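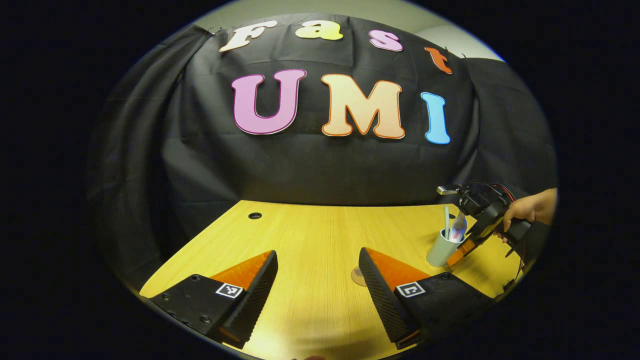

Foam letters on the black cloth, with the oak-colored table in front.

Display notes: hanging foam letters on cloth

The backdrop is now up behind the long side of the table. Several members have asked how it was put together, so the method is set out below with the settings we used. The same method will do for most indoor signs up to two rows of letters.

Cloth

The cloth is plain black and goes over a frame. We bought it from Kostley as a single length and did not hem it. It was hung unstretched, with the spare width pushed to the two sides. Pulling it flat was tried first and abandoned: every crease from the packet showed as a straight line, and the cloth lifted away from the frame whenever the door opened. Left in folds, the creases are lost among the rest.

Black was preferred to the gray we had in stock. The wall behind is pale gray, and the lighter letters, the cream in particular, lose their outline against anything close to that shade. A dark ground also tolerates small errors in cutting. Where the knife wandered on the inside curve of the "a" the fault can be felt with a finger and cannot be read from the far side of the table.

Letters

There are seven letters in two rows, "Fast" above and "UMI" below. The lower row was drawn larger. Both words were sketched at full size on newsprint, cut out, and pinned to the cloth before any foam was marked. Paper patterns are worth the extra evening. On the first attempt the lower row was too wide, and the correction cost one sheet of paper.

The upper row is in a rounded style with fat strokes. Rounded forms are forgiving in foam because there are few sharp inside corners for the blade to tear. Cut with a new blade, held upright, in two passes. The first pass scores the line and the second goes through. A single heavy pass leaves a slanted edge, and the slant shows as soon as the letter stands off the cloth.

Colors in the upper row run cream-white, yellow, pink and orange-red. The lower row has a pink-purple "U" and a light blue "I", both with white borders, and a peach "M" edged in orange. The borders are worth having on the larger letters. Ison foam paint was used throughout, thinned slightly for the first coat. Solvent sprays should be kept away from foam of any kind. Allow the borders to dry overnight before handling.

Fixing

Double-sided tape does not hold foam to loose cloth for long. It grips the nap, and the nap lets go. We used flat-headed pins pushed through from behind, two to a letter, with a dab of Adaretti craft glue on each point before it entered the foam. The glue needs 11 hours. Lay the cloth face up on the floor while it sets and keep people off it.

Heavy letters pull the cloth forward at the top. If this happens, run a length of thread from the upper pin to the frame and tie it off behind. The thread takes the weight and the cloth hangs as before.

Set the lower row first. It is the wider and heavier of the two, and the upper row can be centered over it by eye. Charmaine Nkuna suggests a chalk line for both, brushed off afterwards with a dry clothes brush. A damp cloth turns the chalk to paste.

Table

The cloth comes down to the back edge of the table. The top is a light oak color with the grain running front to back, and it has a small black cable grommet toward the back left. Leave this clear if a lamp is wanted, and feed the lead down through it before anything else is laid out. Do not pin, tape or glue anything to the tabletop. Tape from Tsakiris, the low-tack kind, was tested on the underside and still left a mark.

Storage

Letters should be stored flat, with newsprint between them, in a box no deeper than two layers. Stacked more deeply, the bottom ones take a permanent dent. Roll the cloth on a tube. Do not fold it.

The paper patterns have been kept and may be borrowed. Requests for the April table should reach Charmaine by 19th March, with the wording and the width of the sign. Members cutting their own letters should bring their own blades.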